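Eggs Are Back Under the Bell at Solís Market

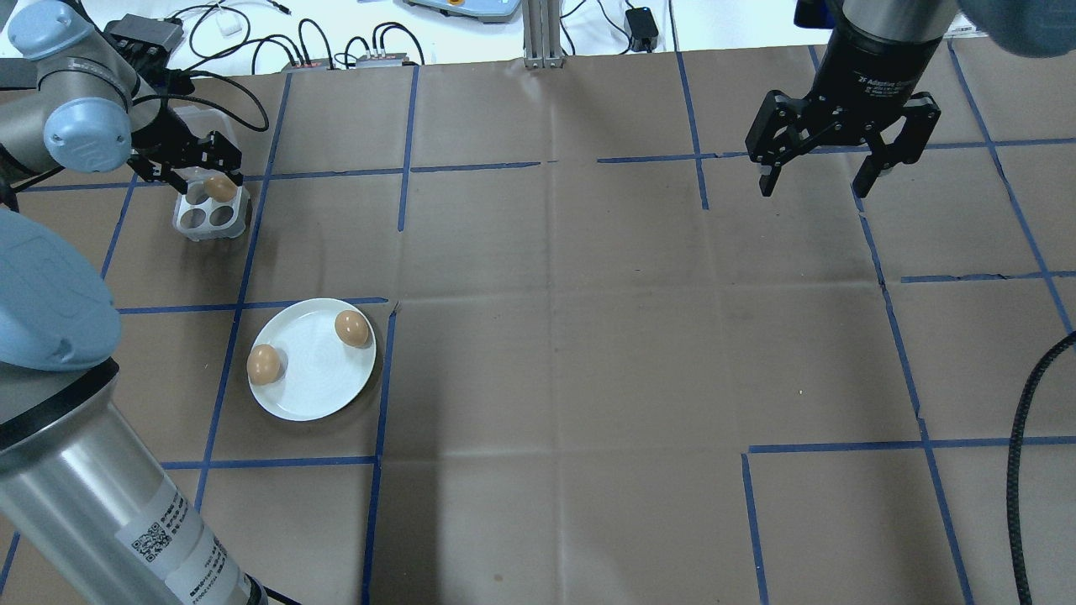
A brown egg and a white plastic egg tray.

I've been buying my eggs at Solís Market for longer than I care to admit, so I was pretty happy to hear the egg counter is opening again in June! It'll be in its old spot by the bell at the south door, and sales start at 7 in the morning (set an alarm, they go fast).

The counter closed last winter when the Mellano farm gave up its hens and the market couldn't find anyone else close enough to deliver every morning. Now Nevzat Uçar is taking it over. He keeps 400 hens out on the Tumura road, mostly brown layers, and he's been selling from his own gate for years.

I called him up to ask about prices and we ended up talking for half the afternoon, mainly about feed. A dozen will be a little cheaper than at the grocery store, he told me, and you get a bit knocked off if you bring your own carton or tray back. "I don't want to buy cardboard all year," he said. Fair enough!

He expects to bring nearly 200 eggs on a regular morning and more before holidays. No preorders for now, though he may start a list for bakers if enough people ask. I'm asking, for the record. My lemon cake takes six and I hate driving across town for them.

The market is also moving the honey table two stalls down to make room, and the knife sharpener will be over by the Malex parking lot. Parking there is still free until noon, but the back gate stays locked, so you'll need to walk around by the fountain.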